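Skovwood Library Opens Its Repair Room to All Residents

SKOVWOOD - Friday, October 10, 2025 - The Skovwood Public Library is opening its Repair Room to every resident in town, with free evening sessions for anyone who has a broken lamp, a torn coat or a wobbly chair at home.

A trial run began in April with space for just a few people a night. Neighbors brought in 448 items over the summer, and 300 of them went home working again. We are so happy to see it grow!

"My favorite moment is when an old radio comes back to life and the whole table cheers," said Yuto Fukuda, who runs the program. "People stay long after their own thing is fixed - they want to see what everybody else brought."

The room now has four sewing machines, two soldering stations and a wall of hand tools on loan from Sriwong Hardware. Phúc Ninh will teach a beginner's class in mending zippers and hems.

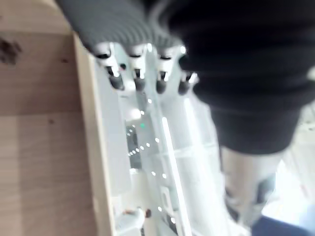
A hand with four fingers pointing down over a long, pale compartment.

Sessions are free, and no library card is needed. Please bring one item per visit, plus any loose parts you have saved. Sign up at the front desk or by phone.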